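The Plant in the Back Room
4 Jul 2024
By the Plokura Stories desk
Last updated: 4 Jul

The plant came with the apartment. The rental agent in Waledham had written it on the inventory between the curtain rods and the spare key: one plant, green. I loved it from the first minute!
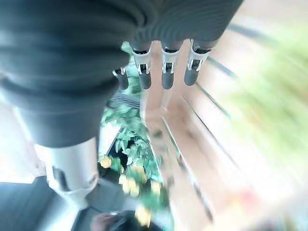
Broad, pointed leaves, and plenty of them.

I had never kept anything alive before, unless you count sourdough, and I had killed that twice. So I went to Gidgate, the big garden store out past the bus depot, and walked up and down 15 aisles until my feet hurt. I bought a watering can for 99 cents from the clearance bin (it had a dent in the spout, and it poured a little to the left, and I adored it). I bought a bag of potting soil so heavy I had to rest it on every second stair.

That was February, and the radiators clanked all night. I moved the plant to the window, then away from the window, then onto a stool, then back. Every morning before coffee I wiped the leaves with a damp cloth, one after another, and told them what was in the news. I left out the bad parts.

By spring there was a new leaf, rolled up tight like a tiny umbrella. I sat on the floor with my toast and watched it do nothing at all for an hour. It was one of the best hours I can remember! The next day it had opened a finger's width, and I called in late to work.

Then the letter came. The building had been sold to Chamoun, and everything on the inventory belonged to the new owners, down to the curtain rods. I read it standing up. I read it again sitting down. Then I wrote back and offered them 500 dollars for the plant, which was most of what I had, and I walked it to the mailbox before I could get sensible.

The answer took nine days. I wiped the leaves each morning and skipped the news altogether.

"Regarding item 12," it said, "we have no record of any plant."

I put the letter in the drawer with the spare key. I filled the dented can right up to the brim, aimed a little to the right, and started telling the leaves everything.

Contact the story desk | © 2024 Plokura | Back to top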